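Wood Finishes and Tabletop Care: Frequently Asked Questions

Last revised in January. Questions are answered by Samah Mansour and Barry Pilkington of the Inura refinishing workshop. We sell repairs and classes. We do not sell oil, wax or polish, so read our opinions with that in mind.

Do I need to feed my wood?

No. Wood in a table is dead and has no appetite. The word comes from polish labels. A finish can wear thin and need renewing, but that is maintenance of the finish. If your table has a sound coat of varnish, oil wiped over it mostly sits there and collects dust until you wipe it off again.

How do I find out what finish I have?

Pick a spot under the edge. Put a drop of denatured alcohol on it and wait a minute. If it goes sticky, you probably have shellac. If nothing happens, it could be varnish, polyurethane or a factory finish, and you may never learn which. Plenty of websites will identify it for you from a phone photo. I would not bet a table on that. (Barry)

Is the grain on my table real?

Maybe. Look at the end. Grain on a solid board carries over the edge and shows up as end grain on the short side. Printed grain stops or wraps around in a way no tree would manage. From straight above, a decent print can fool most people, including us.

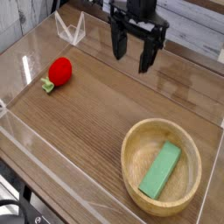
Fine parallel streaks in a brown wood-grain top.

Do the walnut trick and the mayonnaise trick work?

The walnut puts a little color and oil in a light scratch, so the scratch shows less for a while. A brown wax crayon does the same job and lasts longer. Mayonnaise on a white ring sometimes helps because it is oily and you leave it on for hours. Plain petroleum jelly does that too, and it smells better by morning. Neither one fixes a black ring, where the water has usually gone into the wood itself.

What about the "food safe" label?

We get this one more than any other. Reda El Sherbiny went through 145 questions sent in by our class students and found that 12 of them were really this question in different words. Our answer is dull: let the finish cure fully, follow the time on the can, and double it if your house is cold or damp. A label that says "natural" tells you very little. Raw linseed oil is natural, and it can stay tacky for weeks.

For bowls that hold fruit or bread, plain mineral oil is cheap and easy to renew. For a bowl that only holds keys, anything you like the look of is fine. 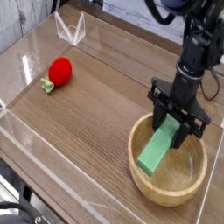
Round bowl in light tan wood.

Can I put a wooden bowl in the dishwasher?

You can, once or twice. Then it may crack. Wash it by hand, dry it with a towel and leave it out of the sun.

How often should I oil a bowl?

When it looks dry. Anybody who gives you a fixed schedule is guessing about your kitchen. One customer, Nouhaila Naciri, has oiled hers twice in eight years and it looks better than mine.

Are the expensive hardwax oils worth it?

Sometimes. They are easy to patch, and that matters if you have kids. They don't stand up to standing water as well as the ads suggest. Before you spend the money, finish a scrap board and leave a wet glass on it overnight.

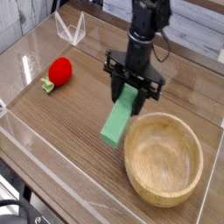
Do the same with a hot mug, and then with a smear of mustard. If the board comes through all that, go ahead and buy the big can. If the shop won't sell you a small can to test with, try another shop.

Do you make house calls?

Only for pieces too big to move. Ask for Zineb Abdelaziz, and please don't polish the table before she gets there.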